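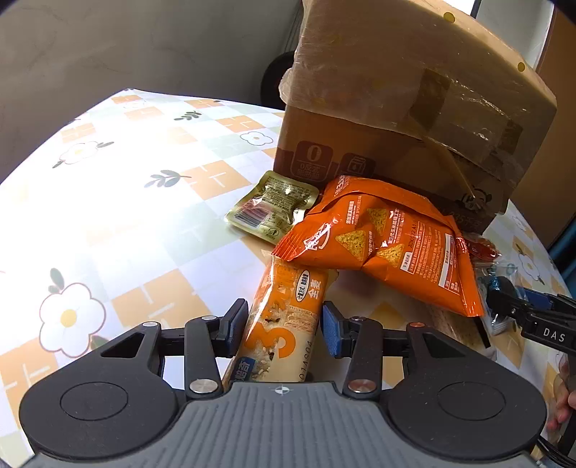

A whole wheat snack bar in its cream and orange wrapper, with a bag of tortilla chips behind it.

News > Company News > Press Releases > Donberg Adds Piano and Heavy Item Moves

FOR IMMEDIATE RELEASE
August 24, 2023

Donberg Moving Starts a Piano and Heavy Item Crew, and I Couldn't Be Happier

Hi everybody, Vidar Strand here, owner of Donberg Moving. I was told a press release ought to be written in the third person, and I gave it a try, but I kept sounding like my own lawyer. So you're getting it from me directly.

The news is that starting this week, Donberg has a crew that does nothing but pianos, safes, pool tables and the other heavy stuff that makes a regular moving day go sideways. We're calling the service Junora, after the street where I had my first storage unit (a terrible unit, with a great view of the rail yard). You can book it by itself or add it on to a house move with us.

For years we've been saying "sorry, we don't do pianos" to people who were otherwise ready to sign. I hated those calls! You'd have a family all set, boxes ordered, date picked, and then somebody would mention Grandma's upright in the den and I'd have to send them off to find a second company. Last year we kept a tally by the office phone, and we turned down 39 piano jobs. That tally sheet is what got me moving on this.

In April we bought out the equipment from Bakke Piano Haulers, a small outfit whose owner was ready to retire. We got the boards, the dollies, a stair climber, a mountain of quilted pads, and best of all, two of his crew members came over to us. Between them they've been carrying pianos for longer than I've been in business. They spent the spring and summer teaching the rest of the Junora crew how to take the legs off a grand, how to wrap a lid, and how to talk to each other on a staircase so that everyone knows who's carrying what. I went through the training myself and my shoulders are still mad at me.

So how does it work? You call or fill out the form, and we ask you what the item is, how many stairs there are at each end, and whether there are any tight turns. Pictures of the hallway help a lot. For grands, safes and anything going up or down more than one flight, I'd like one of us to come by and measure first, and we don't charge for that visit. Then you get one written price. If we measured it ourselves and it takes longer than we figured, the price stays where it is.

Local upright moves on the ground floor start at $200. Grands, pool tables and safes are quoted one at a time, and stairs do cost extra, because stairs are where the work is. We cover every town on our regular moving route, 17 of them right now, and the full list is on the service area page. If you're just outside it, call anyway and we'll see what we can do.

A few things we're not doing, just so you don't get your hopes up. We don't tune pianos (let yours settle in the new place for a couple of weeks, then call your tuner). We don't do crane or window lifts yet, though I'd love to get there. And we can't take a safe with things still in it, so please empty it before the crew shows up, and leave the door unlocked until we've had a look at the hinges.

We've also fixed up part of the Bitell Road warehouse for pianos that have to wait between homes. It's climate controlled and on the ground floor, and each instrument stays wrapped on its own platform. You can rent by the week or by the month. If your closing date slips, and closing dates love to slip, just let the office know and we'll keep it where it is.

Regular house and apartment moves carry on the same as always, with the same crews and the same rates. If you've already got a fall date with us and you have a heavy item you were planning to hand to someone else, give us a ring and we'll try to put it on the same day. Weekends toward the end of the month go first, so midweek is your best bet if you have any wiggle room.

Thanks to everyone who kept asking me about pianos year after year. We can finally say yes!

For quotes, walk-through visits or press questions, contact Vidar Strand at the Donberg Moving office, Bitell Road, Monday through Saturday.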